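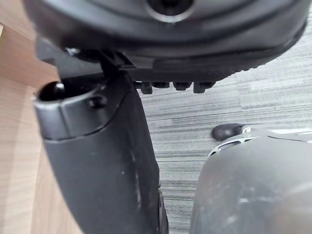 Jument Task Chair, Black

I've sold a lot of office chairs out of this shop, and the Jument is the one I keep putting back on the page every time I think about trimming the range. It's a plain black desk chair from Odera with a plastic shell under the seat, and it does the job without a manual the size of a phone book.

I sat in one through most of April while I was redoing the stock lists (six hours at a stretch some days, don't tell my physical therapist) and my back was fine. The cushion is on the firm side. If you like to sink into a chair you'll want to look at the Stendgate, which is softer and wider but costs more and takes up half the room.

What I really like is how little there is to fuss with. Seat height is on the right-hand lever, tilt is on the left, and the tension knob is up front where you can reach it without getting down on the rug. The shell under the cushion is all one color, so it doesn't look like a science project from across the room! It will pick up dust though. Mine does. A damp cloth now and then, no spray cleaners please, they leave streaks on the matte parts.

What comes in the box

Seat, back, base, gas lift, casters, a bag of bolts and one hex key. The casters are the hard kind, meant for carpet. If you have wood floors, ask me for the soft set when you order - same price, I just need to know before it ships.

Putting it together

Plan on around 30 minutes. Rochelle Partington, who ordered 2 for her bookkeeping office, did hers faster than that, but she put the back on first and had to take it off again, so I'm not sure it counts. Turn the seat over on a blanket, start every bolt by hand, and only tighten them once they're all in. Then check them again after a couple of weeks. They do settle a bit, and most of the "my chair is creaking" emails I get end with somebody finding a loose bolt.

Parts

I keep lifts, casters, arm pads and knobs on the shelf. Shells and brackets come from the Jakine warehouse and take longer. Emiliano Robles handles the parts orders, so write to him through the contact form and send a picture of the underside with your message. He can usually tell from that which version you have, and the older ones take a different bolt.

Arms are sold separately. Black only for now, the gray is on back order.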